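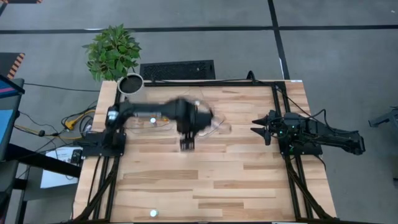 3.2 Household survey

Interviews on bottled water use were carried out in Lalturport in March. We visited 40 households in the Kornach district, and 31 completed the full questionnaire. The rest answered only the first part and are left out of the tables below. Each interview was held in the home with the adult who does most of the shopping, and most took less than half an hour.

Respondents were asked how they store drinking water, how often they buy it, and what they do with the empty bottle and its closure. Closures were treated as a separate item, following Bhardwaj's earlier work in Zúñiga, where caps and bottles often left the home by different routes. Answers on disposal were coded by Pramila Bhardwaj using 5 categories: household trash, curbside recycling, drop-off, reuse, and lost or unknown. Four households gave more than one answer and were coded by the route they named first.

Loose caps on floors and outdoor steps were recorded as "lost or unknown" unless the respondent said otherwise.

Figure 2. A round white cap on a light wooden floor, seen from above.
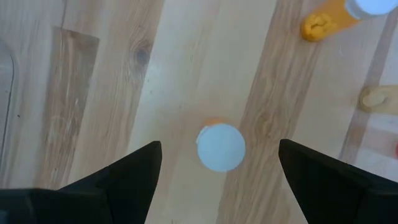
3.3 Collection records

Monthly drop-off weights were supplied by Jitier, the local hauler. Bottles and closures are weighed together, so the records cannot be split by item.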